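Cable and dress rules for a two-arm bench cell

24 December 2019

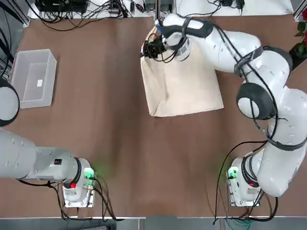
Right arm holding a paper bag by its upper edge, left arm idle. Cables are strapped along the right arm.

I keep a short list of rules for the two-arm bench. It began as a text file in April and has been through 8 revisions. The current one is below with the reasoning where I still remember it. Very little of it comes from a published standard. The standards I have read cover guarding, stopping and risk assessment well enough, and say little on how to route a gripper cable past a wrist joint.

Straps

Three straps per arm on any arm with an external gripper cable: one just behind the wrist, one on the upper link, one low down near the base. No strap may cross a joint line. The cable between two straps gets enough slack for the full travel of the joint between them, checked by hand with the arm powered down. I used to set the slack by eye in the home pose. That cost me a connector on the second Sketix gripper when the wrist went past 90 degrees for the first time.

Hook-and-loop only. Zip ties get pulled too tight and leave marks on the link covers.

Loops at the fingers

The loop at the gripper is the part I like least. It has to be loose enough for the fingers to open fully and small enough that it does not catch the workpiece. With rigid parts this is easy to judge. With paper bags it is harder, as the top edge folds over in ways the planner has no model of. The rule is that the loop stays on the side of the gripper facing away from the bin.

Bag handling

Grip at the upper edge, close at reduced force, lift slowly. The lower edge stays near the table until the grip is confirmed by finger position. Approach speed with bags is capped at 42 mm per second, a number that came from trial and error on the bench and should not be copied to another setup.

Bags are used until the top edge tears, then replaced. The log stands at 797 lifts. I record the bag number with each one, as a creased bag and a new bag do not behave alike and mixing them makes the drop rate meaningless.

The idle arm

An arm that is not in the task still counts as live. Base light green means treat it as able to move. It gets parked with the gripper clear of the shared volume, and the parked pose is loaded from file at the start of each session. Jogging it to "about there" is not allowed, and I have broken this rule more than once.

Behind and below the bases

Base cables run toward the near edge of the table and down. They may lie on the table behind the base, outside the reach of either arm. The shelf at the far side is for power adapters and control electronics. I don't have a good rule for the shelf. Brastora's install sheet asks for fixed trunking, and I have put that off twice.

Open items

Strap check interval. Currently every session, probably more than needed.

Labels at both ends of every cable. Half done.

Whether the slip in the bottom of the clear bin should be a printed marker taped flat. The Curnness camera loses it at low angles.

Revision 9 will deal with the shelf.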